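An arm for sorting the dishes

The open day at Sollgate took place in June 2026, and the small workshop of Etier was on the second floor, after the photocopier. I went there as a visitor, and afterwards I asked the engineer who led the demonstration if I could put some questions to her. She agreed, on the condition that I would not print her name, as she prefers that people write about the work.

The project is called Pruleo. Its aim is to teach an arm to pick up ordinary kitchen things and put them in their right place. I asked why they chose bowls and cups.

"Everybody has them at home," she said. "A visitor looks at a cup and knows immediately what should be done with it. With a metal part from a factory I must first explain for 5 minutes what it is."

She told me that plastic dishes are more difficult than they seem. The rim is thin, the colour shines under the lamps, and a plate lies so flat that the fingers have little to take hold of. "The plate is my enemy," she said, and laughed. "A cup forgives you a lot. A plate forgives you nothing."

Before the open day the team recorded 300 attempts, with the dishes moved to a new position each time. I asked how many of them were good. She did not want to give me the figure for all, but for the plate alone she did: 51. "In September I hope to tell you a better one."

The tablecloth is also a decision of the team. On a bare table the dishes were sliding away, and a cloth holds them a little. The dark green was the cheapest at the market, she admitted.

Our group was 20 people, and one boy wanted to know whether the arm can wash up as well. "No," she answered him. "You will still have to do this yourself."

Khasawneh, the company which lends them the room, has extended the agreement until the next winter. After that she does not know where they will work, but she would like to have a room with a real kitchen.

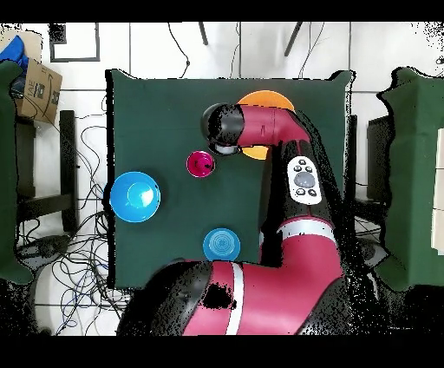 The Pruleo arm above the orange plate, with the magenta cup beside it.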